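用了一季之后,说说Uvavton这套双臂机器人值不值得列进预算

去年十一月我们开始做设备计划,手上比了三家:Jestar的单臂、Kesteo的双臂夹爪款,还有最后买下的Uvavton双臂灵巧手。拖到现在才写这篇,一来是懒,二来总觉得刚到手那几周的好话不能全信,还是多用一阵子再说比较踏实。

先讲优点吧。多指手是真的讨人喜欢!我们的活儿很杂,架子上摆着小件,料盒里又是黑色塑料壳,形状长长圆圆的,还带一条脊,换成平口夹爪就得另外设计指尖。Kesteo的报价单乍看便宜,可是把几副指尖和快换座加进去,差价就没剩多少了(这笔账我算了两个晚上,算到后来连家里人都会背了)。
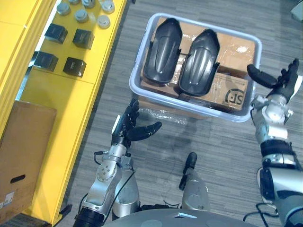 傅雪莲看完初稿回了我一段:你别光比整机价,备件和停机才是大头,手指的线缆和关节一定要单独立一项,不然第二年追加预算会很难看。她说得对,我当初就漏了这一项,后来补报了2876元的线缆和护套,审批走了17天,那段时间心里真是七上八下的。

再讲不满意的地方。料盒放在地上的时候,双臂要往前往下探,示教得多花些耐心,打算这样用的朋友最好把调试工时也写进计划。说明书翻译得马马虎虎,好几处我是打电话问了邵金峰才弄明白的,他倒是很耐心,每次都讲到我懂为止。还有,基础培训另收1397元,报价单里字印得很小,签之前记得问清楚。

要是你们那边工件单一,我会劝你看看Jestar,省心也省钱;工件杂、又常换的,Uvavton我还是愿意推荐的,四星。明年想再添一副备用手,正在等Lappalainen那边的代理报价,等拿到了再来补上。

2026年9月26日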